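Week 4: Crowns, Flags and Who Gets to Feel Included

Okay, picking up where we stopped, with the question Sunee Nakpan asked on her way out the door: can you be a good nationalist and still stand on the pavement waving at a king? I've thought about it all week and I still don't have a clean answer (sorry, Sunee!).

Start with the basic puzzle. A monarchy asks for loyalty to a family. A nation asks for loyalty to a people. Most of the time the two get bundled up together and we don't notice, but in a country made of several older countries the bundle comes loose. Scotland is our main case, and please remember that the crowns were joined in 1603 and the parliaments only in 1707 - over 100 years apart. Students mix these up every single June, and I take marks off for it.

So a Scottish nationalist has choices. You can want independence and keep the crown, on the grounds that the shared king came first. You can want a republic and treat the crown as part of the same package as Westminster. Or you can dodge the whole thing until after a vote, which has been popular with politicians for reasons I hope are obvious by now.

Royal titles matter here too. A title like Duke of Rothesay sounds ancient and local, and it is old, but ask who uses it and when. I love this stuff and could go on for hours, so somebody please stop me if I do.

For next time:

Read the Malhotra chapter on ceremony, all of it, including the notes. Skim Terkine if you have a spare evening.

Write 200 words on one royal visit of your choice. Who was invited, who stayed away, and what did the local paper print?

Telmo Cuesta and Chie Wada are presenting first, then Pichit Nilsuwan. Slides to me by June 4, 2026, please - I can't open them on the day.

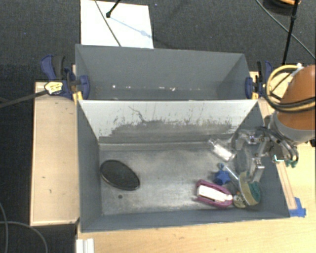

Two gray bins, the front one with a scuffed inner wall.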